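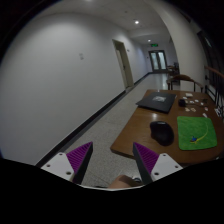 4.2 Shared tables and the things left on them

The second part of the study dealt with the tables that stand in or beside the corridors of the building. These had not been part of the original plan. They were brought in after the first round of interviews, when several people said that they did much of their work away from their own desks and had come to think of a particular table as theirs for part of the day. We therefore asked what people put down when they took up a place, and what they left behind when they went away for a short time. Small sets of equipment such as the one in Figure 3, with a closed laptop, a large black mouse and a bright green cloth on a brown wooden table, were what we had in mind when we drew up the groups described below. The laptop lies towards the far left of the table top, and the mouse and the cloth are nearer the front.

Figure 3. Table at the side of a corridor, with closed laptop, mouse and green cloth.

We sorted the items into three groups. Working items are those without which the person could not carry on, such as a laptop or a notebook. Comfort items make the work easier but could be done without, and a separate mouse was placed here even where the owner said that he or she would never work without one. Care items are used to look after the table or the other things on it. Cloths, wipes and coasters belong to this group. Food and drink were noted but left out of the sorting, as they were often shared and it was hard to say whose they were.

The grouping was done by two of the authors working apart (Horrocks and Pärn). Where they did not agree, the item was talked through with Katsaros, who had not taken part in the interviews. Most of the disagreements were over bags. A bag on a chair was in the end treated as a working item if it held papers or equipment, and was otherwise left out. Coats were left out in all cases.

Eighteen people took part in the table interviews. All of them used a shared table at least once a week, and six had no fixed desk of their own. The interviews were held at the tables in the late morning, when the corridor was quiet enough to talk, and each person was asked to set out their things in the usual way before we began. They were then asked to pretend that they were leaving for a few minutes, and after that to pretend that they were leaving for lunch. We wrote down what was moved, closed, covered or taken.

For the short absence, the usual practice was to close the laptop and leave everything else in its place. Several people pushed the laptop back from the edge of the table before getting up. One said that she had once had a laptop knocked by a passing trolley and had kept it well back ever since. The mouse was hardly ever moved. When we asked about this, people seemed surprised by the question, and one answered that the mouse "stays where my hand will look for it". Two people with larger, shaped mice said that they would have taken a small one with them but that theirs did not fit in a pocket.

For the lunch absence there was more variety. Some packed up completely. Others took only the laptop and left the mouse and any cloth or coaster on the table, and said openly that this was meant to keep the place. It was generally held that a place kept in this way was good for the length of a meal and no longer. A participant who had worked in the building for many years described it as a matter of manners, and said that a mouse left alone on a table after two o'clock was lost property.

The care items turned out to matter more than we had expected. Cloths had been put in the list only to make it complete, but eight of the people we spoke to owned one and kept it with their laptop. They used it for the screen, for the table, or for both. Those who used it for both did not always like to say so. The finish of the tables had some bearing on this. A glossy table top shows fingermarks and rings from cups, and it also throws back the light, so that a person sitting down is likely to notice the state of the surface at once. People at the matt grey tables on the upper floor, which were bought later from Skivside, wiped them less often and were less likely to own a cloth at all.

Colour was mentioned without our asking. Black laptops and black mice are common in the building, and their owners did not find them easy to tell apart from a distance. A sticker on the lid helped with the laptop. For the table as a whole, it was often the cloth or the coaster that people looked for when coming back along the corridor. One man had chosen an orange cloth for this reason, and another had been given hers in a conference bag and would have preferred something plainer.

Questions of size came up mainly in connection with the mouse. A laptop used alone takes up little more than its own width, while a laptop with a mouse and a cloth beside it spreads across the place of a second person. On the longer tables this caused no trouble. On the shorter ones it meant in practice that a table intended for two was used by one, and the second chair was moved elsewhere. Dahlgren's notes from September record the same chair being carried back to its table each morning and away again before noon.

There are limits to what can be drawn from this part of the work. The absences were acted out, and people may be tidier when they are being watched. We also spoke only to those who used the tables regularly, and cannot say what kept others from using them. The tables themselves differed in height and finish as well as in length, so that the effect of any one of these cannot be cleanly separated from the rest. The question of length is taken up again in Section 4.3, where the seating plans drawn by Fuentealba are compared with the places people took.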